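Chair-and-desk task, collection notes
2021-09-28
Serkia project, office furniture set

A long one today, so forgive the rambling, but I'd like whoever picks this up next to have the whole picture (and me too, come to that, as I'd forgotten half of what we settled in July and had to go hunting through the old pages with my tea going cold).

The aim for this block is 330 good demonstrations of moving the black chair at the white desk, tucking it in and bringing it out again, all by teleoperation with both arms. We stand at 62 after this morning. I was hoping for more, but the early ones are always slow while everybody gets their hands back in, and I'd much sooner have 62 I'm happy to train on than a great heap that the folks at Punley send back with polite remarks in the margin.

What makes the chair such a lovely awkward thing to teach with is the castors. It never sits at quite the same angle twice, and a small push on one side swings the whole seat round. Our last model, the one trained on the Ellis recordings, had only ever met chairs with fixed feet, and it shoved at everything as though it would stay put, poor thing! So please do let the chair roll a bit and correct it as you go. Those little corrections are just the sort of example we are short of.

Head camera views from the session: 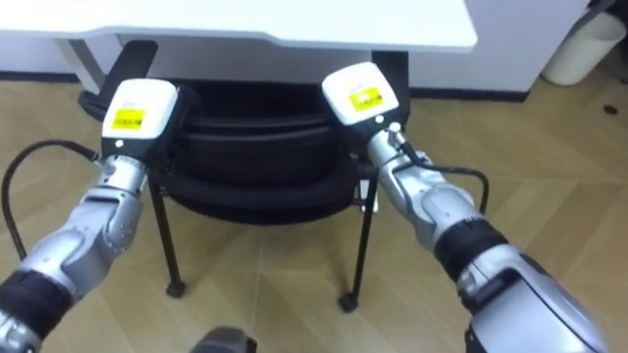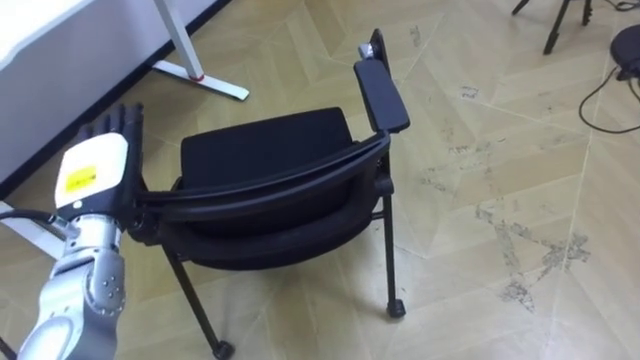 Grasp and approach

For two-arm approaches, bring the hands up on either side of the seat and pause there before touching anything. I've been counting a slow "one, two" under my breath, and the pause makes it far easier to find the start of contact when we come to cut the episodes up. For one-handed pulls, hook the fingers round the end of the curved frame behind the backrest and leave the cushion alone. I tried the cushion a few times and the labels came out a muddle, with no clear moment where the grip begins.

Starting positions

Please vary them more than feels natural! I went back through my own attempts over lunch and was a bit ashamed at how alike they were. Chair under the desk, chair well out, chair turned sideways, chair with its back to the robot: all welcome. Write the start in the log in plain words, and mark a fumbled go as "recovered" or "abandoned". Don't delete either sort.

Files

Episodes are capped at 2000 steps. I hit the cap on 2 of mine through dithering, and both are marked. Everything goes to the Flullport drive under today's folder, wrist streams alongside the head stream, and do check that the wrist ones have really arrived before you clear the local copy.

Still to do: ask Punley whether they want armrest grasps as a separate label, and redo the left-hand calibration before the next block.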